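4.2 Condition of the bins and sorting blocks

The bins considered in this section came from the parts store at Dorolbridge, where they had been in regular use before the study began. All were emptied and wiped with a dry cloth before inspection. No bin was repaired or repainted for the study, and the inspection recorded the condition in which each one was found. Bins with a cracked rim or a split corner were set aside and are treated separately in Section 4.4.

Inspection followed the procedure set out by Pagano in the Golstead report, with two changes. First, the floor and the inner walls were scored separately. In the earlier procedure a single score was given to the whole interior, and a bin with a heavily worn floor and sound walls could receive the same score as one with light wear throughout. Second, marks were classed by form: scuffs, which are broad and shallow; scrapes, which have a clear direction; and dents. A total of 810 marks were logged. Marks shorter than 3 mm were not logged, as the two inspectors did not agree on them often enough for the results to be useful.

Floor wear was dominated by scuffs. These overlapped to such a degree that individual marks could not always be told apart, and in those cases the inspectors scored the affected area as a whole. Wall wear was more limited and consisted mainly of scrapes. In 7 of the bins the longest wall scrape began within a hand's width of the floor. We take this to be the result of blocks being drawn up against the wall as they were removed — a practice noted at Velulier as well, although the bins used there are shallower.

The blocks were examined in the same session. Edge damage was more frequent than damage to the long faces, and was heaviest at the corners. Color was recorded for identification only and was not used as a factor in the analysis. Gatti blocks were left out of the comparison on account of their different length.

Interior contrast has a direct effect on how reliably wear can be scored, and it differs between bins of the same pattern. Dark marks on a light floor are found quickly, while light marks on a light floor are easily missed under overhead lighting. The walls present the opposite case. In the bin shown in Figure 3, which holds three reddish-brown and three dark green blocks, the metallic floor carries both light and dark scuffs, and the pale scrape on the right inner wall stands out against the dark gray around it. The two small round holes in the floor were not scored as damage. For bins of this kind the inspectors were asked to view the floor from at least two sides before giving a score, and to record the wall score last.
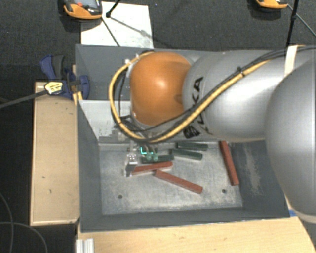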